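Is the "one lamp in the hallway" trick worth anything? 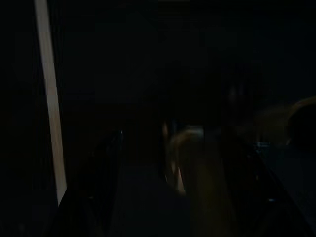
stelios_tz
Posts: 253

My wife read that you sleep better if you shut down the house an hour before bed, every overhead light off and one small lamp left on at the far end. We've done it for 18 nights. I sleep the same. What I do now is walk into things. Look how little you get out of it: one pale upright strip off to the left, maybe a door frame, and past that it's black. There's something tan-orange lower down near the middle and I couldn't tell you what it is from the picture. Has anybody really gotten better sleep from this, or is it one more thing people repeat?

prendley_road
Posts: 1,591

It's one more thing people repeat. Every article I found on it ended with a link to buy a lamp.

K. Uchida
Posts: 18

I don't agree. Bright kitchen lights at 11 p.m. keep me up and I don't need an article for that. But you went too far with it. Dim is one thing, pitch dark is another. Put a second lamp in there.

stelios_tz

Then it's two lamps, and next month it's three, and I'm back to a lit hallway with extra cords on the floor.

rafsan_L

What bulb is it? If it's one of those Atinga warm ones, I had two and they were hopeless. The box said "cozy." I could not find my own shoes.

stelios_tz

Atinga, yes. It was on sale.

rafsan_L

Well, there you go.

sugawara_s
Posts: 3

Set the sleep question aside. My father went down in a hallway in June because he got up for water and didn't want to wake anybody with the light. Six weeks on crutches. I'd take worse sleep over that. Low night lights at the baseboard, the plug-in kind, and keep the floor clear.

prendley_road

Sorry about your dad. Those plug-in ones quit after a year though. I've thrown out a drawer full of them.

sugawara_s

Mine are four years old. Depends what you buy.

prendley_road

Everybody says that about whatever they bought.

K. Uchida

Stelios, did you write anything down? Time to bed, time up? "I sleep the same" after not even three weeks doesn't tell me much either. You're asking the article for proof and giving us a feeling.

stelios_tz

Fair. I didn't write it down. But the article didn't either, and it's the one making the claim.

shimada_sj

We painted ours white and it made more difference than any bulb. Semi-gloss on the trim. You can pick out the doorways with just the street light coming in.

rafsan_L

I'm not repainting a hallway to test a sleep tip.

shimada_sj

Wasn't talking to you.

stelios_tz

OK, I'm swapping the Atinga for something brighter tonight and I'll keep a list by the bed for two weeks. My wife says I'm going to make it fail on purpose. I told her she can hold the pencil.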